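The steps below cover setting up the Bandholm desktop arm kit in the Kasura simulator, from a clean install to a first pick-and-place run. They assume kit firmware 3 and a machine that can already run Kasura with a stock scene. Wiring and motor calibration are in the hardware guide and are not repeated.

## What the kit includes

The Bandholm kit ships as hardware plus a simulation package. The package is also sold on its own, and this page works the same way for both. It contains:

- the arm model, with joint limits and collision meshes
- the `table_block` scene
- a controller plugin
- 25 recorded demonstrations of the block task

The demonstrations were recorded by Deirdre Ó Súilleabháin on the hardware arm and retargeted to the model. Replay them before writing any code of your own.

## Install the package

1. Close Kasura. The plugin loader only reads its folder at startup.
2. Unpack the archive into your Kasura `packages` folder. Keep the folder name `bandholm_arm`; the scene files refer to it by relative path.
3. Start Kasura and open **Packages > Installed**. The entry should read `bandholm_arm` with status `ready`.
4. If the status is `mesh error`, delete the `cache` subfolder and restart.

License activation needs a network connection once. After that the package runs offline.

## Load the scene and check the arm

Open `table_block` from the scene browser and leave the physics paused. Select the arm and press **Home**. All joints should move to their home values with no contact warnings in the log.

Next, open the joint panel and move each slider through its full range, starting at the base. Two things to look for:

- A joint that stops early usually means an old limits file. Reload it from the package.
- A link that passes through the tabletop means collision is off. Turn it on under **Scene > Contacts**.

Finish with the gripper. Set it to fully open and then fully closed. The fingers should move without jitter. If they shake, lower the physics time step by a factor of 2 and test again.

## Run the block task

The goal is to pick up the block and release it inside the box.

1. Open the gripper fully before the approach.
2. Move the wrist toward the block with the fingers just above the tabletop. Use the slow speed setting.
3. Close the gripper until the contact indicator turns on. Do not drive it further - extra force pushes the block out of the fingers.
4. Lift clear of the box rim, move over the box and release.

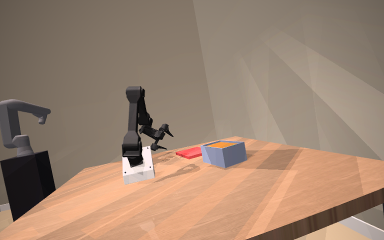 *The `table_block` scene: black arm with the gripper open, red block on the table, blue-gray box to the right.*

The block is thin and lies flat, so finger height matters more than heading. If the lower finger touches the table, raise the wrist target slightly and repeat step 2.

## Known issues

- Shadow rendering is slow on integrated graphics. Turning shadows off has no effect on the physics.
- Replay of demonstration 13 drifts near the end. Arūnas Ramanauskas has a corrected file in the December update.
- The controller plugin does not reconnect after the computer sleeps. Restart Kasura.

Send bug reports with the full log attached. Reports without a log are returned.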